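Cena Robotics Workshop: About Us and Our Open Day

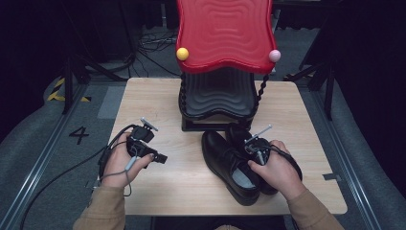
Shoe handling with a pair of hand-held grippers at one of our tables.

Cena is a small company in Vekham. We teach robot arms to handle household goods: shoes, clothing, dishes and other things that don't come in a standard shape. We started with 2 people in a rented garage and now have a staff of 8.

Most of our work begins with a person doing the job by hand. An operator holds a gripper in each hand and picks up, turns and sets down the item at a normal pace. The movements are recorded and later used to train an arm. For shoes alone we now have 1,636 recordings that passed our checks. Leather dress shoes took the longest to get right. The opening is stiff and the laces get in the way.

We share the building with Widmer, a machine shop that cuts most of our metal parts. Their entrance is on the street side. Ours is around the back, up the ramp.

The open day

Every July we open the work floor to visitors. Last time almost 200 people came, which was more than we had chairs for. Visitors can watch an operator at work, ask questions, and try the hand grippers themselves on a spare table. Most people squeeze too hard at first. Children under ten need an adult with them at the table.

The first demonstration is at 10 a.m. and they continue through the afternoon, with a break for lunch. Each one lasts about as long as it takes to sort a rack of shoes. Please stay off the floor rails and watch your step near the cables. Bags can be left at the front desk.

At the last open day we also showed Edeck, our software for reviewing recordings. It plays both hands side by side and lets a reviewer mark the point where a grip starts and ends. We plan to show it again with a larger screen, as people in the back row could not read the first one.

School and trade groups

Groups can visit on Wednesday afternoons outside the open day. There is no charge. Write to the office ahead of time with the size of your group and tell us if anyone needs the elevator. Parking behind the building is limited, and buses should use the street side.

Related pages
Edeck: reviewing a recording
Directions and parking in Vekham
Group visits: what to bring
Our neighbors at Widmer
Open positions
Contact the office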